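Vlachou Girls' Learning Kit

Item 1097
Sold by Bunasitz Education Supply
In stock. Ships from Brendedov.

The Vlachou kit is a boxed set of teaching materials for small groups of girls and young women who are out of school or have had their schooling cut short. It covers basic reading, everyday math and a short course on rights at home, at work and in marriage. One kit serves a group of up to 15 learners and one group leader. The leader does not need to be a trained teacher, but should be able to read the guide comfortably.

What is in the box

Leader's guide, 76 pages, spiral bound
15 learner workbooks
15 slates with cloth wipes
Letter and number cards, one set
Picture cards for the rights course, one set
Attendance book
Carry bag with shoulder strap

Pencils and chalk are not included. Most groups buy these locally, and they add weight to the parcel. 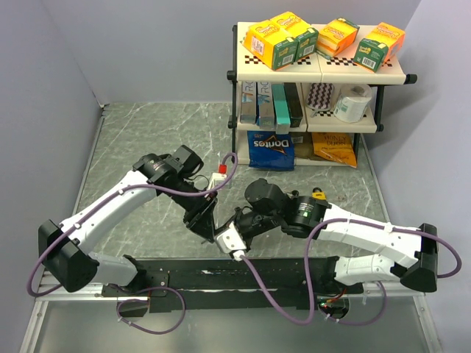
The lessons are written to run for an hour and can be taught in a kitchen, a courtyard or a rented room. No power or internet is needed. Each reading lesson stands on its own, so a learner who misses a week because of housework or a sick child can come back without having to start over. The math lessons build on each other more closely and should be taken in order.

The rights course has its own section at the back of the guide. It deals with the age of marriage, keeping your own wages, inheritance, and where to go for help if there is violence in the home. Laws differ from country to country, and the guide leaves blank pages for local phone numbers and addresses. Please fill these in before the first meeting. We suggest that leaders read the section on privacy before they begin this part of the course.

Languages

The workbooks come in English, French, Dari and Pashto. Choose one language per kit when you order. The leader's guide can be in a different language from the workbooks if you tell us in the order notes.
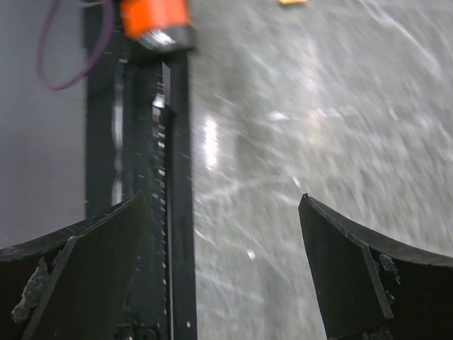
Refills

Workbooks are written in and have to be replaced for each new group. Refill packs of 15 are sold separately as item 1000. The slates and cards can be used again. If a card is lost, write to us with the number printed on the back and we will send a single replacement for the cost of postage.

The older Zurkix edition is no longer sold. Its workbooks do not match the current guide, so please do not mix the two. Zurkix picture cards can still be used.

Ordering and returns

Schools, women's centers and registered charities can pay by invoice. Individual buyers pay when they order. Unopened kits can be returned within 15 days of delivery. Orders placed in July may take longer, as the packing room closes for part of the month.

Page updated 17/05/2026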